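Lecture 7: Grasp planning for transparent objects
Notes by Joar Kristiansen, revised 11 Jun 2024

7.1 Why depth fails on glass
Structured-light and stereo sensors return holes or background depth on clear walls. Velik, the planner used in the lab, treats missing depth as free space by default. Set unknown_is_free to false before any run with glassware.

7.2 Segment first, then fit
Run the mask network on the color image and discard depth inside the mask. Fit a cylinder to the mask outline using the known tube radius. The table plane comes from valid depth outside the mask – check its residual before trusting the fit.

7.3 Approach and closing
Plan to a pre-grasp pose 50 mm above the rim, then descend along the tube axis with the planner off and Cartesian impedance on. Limit descent speed to 30 mm/s. Closing stops on motor current; position error alone is a poor signal with thin walls.

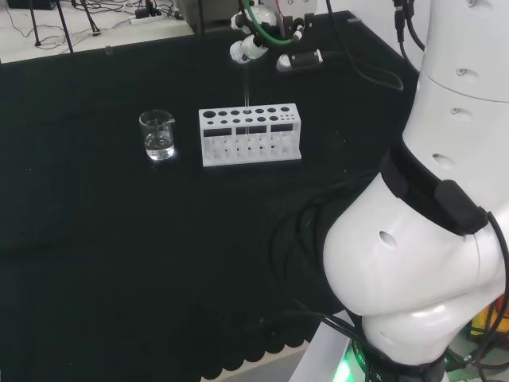 The rack enters the collision model as a solid box up to its top deck. Holes are stored as a list of axes in the rack frame, so one rack pose fixes every insertion target. Allow contact between tube and rack only during the last part of an insertion.

Exercise: derive the lateral error at the rim for a tilt error of 2 degrees. Submit to Brian Rotich.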